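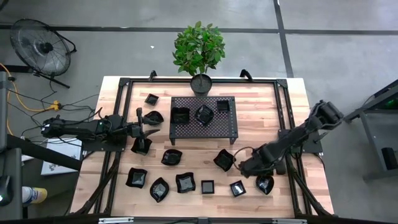

Small plates are how a restaurant charges you twice for half a dinner, one reader wrote to us in May, and we have never managed a good answer to that. We sell small dishes anyway. Grostance has been at it long enough to have heard most of the complaints, and we agree with a fair number of them.

About Grostance

We are a tableware shop with one narrow line: little dishes for sauce, salt, olives, pickles, pits, tea bags and whatever else needs a place to sit at the table. Square ones, leaf-shaped ones, rounded ones with a few flat sides. Black and glossy is what most people ask for. We keep asking ourselves whether that is taste or habit, and we don't have the answer to that either.

The shop is in Pundthorpe, in the back half of a building that used to sell lampshades. There are 238 shapes and sizes on the shelves right now. We think that is too many. Every spring we say we will cut the list down to 70, and every spring somebody writes in about the one dish we were going to drop.

What we don't believe

We don't believe a dish can change the way you eat. We have read the catalogs that say so. A soy sauce dish holds soy sauce. If it is the right depth, you can dip without knocking it over, and if the rim is the right height, it won't run down the side when you carry it back to the sink. That is most of what there is to say about it, and it takes us a lot of testing to get there.

We don't believe in sets of twelve. Most households that buy twelve use four, and the rest go in a cabinet behind the waffle iron. You can buy a single dish from us. The price per dish is the same whether you take one or twenty, which our bank has told us is a mistake.

We are not sure about leaf shapes. They look good on a wooden table and they are a pain to stack. The pointed ends are the first part to chip in the mail. We keep selling them and we keep a drawer of spares. If yours shows up damaged, write to us and we will send another one. You don't have to mail the bad one back.

How we choose

Anything new goes on the table for a while before it goes on the shelf. We set it out with the dishes we already have, squares next to leaves next to the odd-sided ones, and look for the one that bothers us. Then we eat lunch off it. Mustard is a good test. So is oil, which finds any low spot in a rim. Shiny black glaze shows every fingerprint and every streak from hard water, and Pundthorpe has very hard water, so we get an honest look at how a piece will age in a real kitchen.

Last year we looked at 179 samples and took on very few. The supplier who sent the most, Lakuseo, got the most rejections and still sends a card at the holidays. Two of the small squares came from them, and they are good squares.

Where we sell

We sell from the shop, from this site, and at Watkins, the kitchen store across the river, where our dishes are on the second shelf from the bottom. We have asked about a higher shelf.

In our best year so far we sold 2,520 dishes. For a big company that would be a slow morning. For us it meant a lot of wrapping paper, and we would like to do it again only if we can keep the breakage down.

Questions we get

Dishwasher? Yes, top rack. Leave some space between them or the edges will knock together.

Microwave? We would rather you didn't. They are meant for cold things and table use.

Will you do white? We did, for one season. People said they liked it and bought the black.

Can they go outside, under a plant? They are too small for most pots and have no feet, so water sits under them. Get a proper saucer.

Visiting

The shop is open Tuesday through Saturday. Ring the bell twice, as the first ring often doesn't work. If you want to see a certain shape, write ahead and we will have it down from the shelf when you arrive.

Page last checked 11/05/2026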